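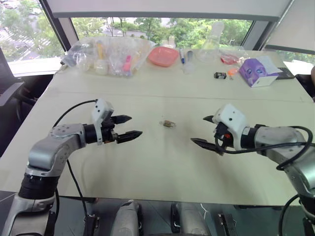 Page last changed: February 15, 2018

Call for Participants: Ladby Student Manipulation Project

The Ladby School of Engineering invites applications from enrolled students for its two-arm manipulation project, which runs through the end of June. Participants will program a pair of arms to pick up small objects from a tabletop and pass them from one gripper to the other. The course of work leads to the Mutico student competition, in which each school enters one team.

Applications are open to students in any department. Applicants should have completed one programming course and be able to attend both weekly lab sessions in Room 554. Prior work with robots is welcome — it is not required. First-year students may apply with the written consent of their adviser.

Participants will be assigned to one of 3 groups: grasping, motion planning, or object recognition. The objects used for practice are everyday goods such as boxes, bottles, markers, and small packets. The grasping group will also work on small items lying on the bare tabletop between the two grippers. All groups use the Arkix control software, and an introduction to it is given in the first two sessions.

The project carries three credits. A Jansen Fund grant of $3,000 covers parts and competition travel for the team as a whole. No individual stipend is paid.

To apply, submit a one-page statement of interest, an unofficial transcript, and a list of the lab hours you are able to attend. Please write the reference number 721 on each page. Applications may be left at the department office or sent through the student portal. Incomplete applications will not be reviewed. Selected applicants will be asked to attend a short interview and to complete lab safety training before their first session.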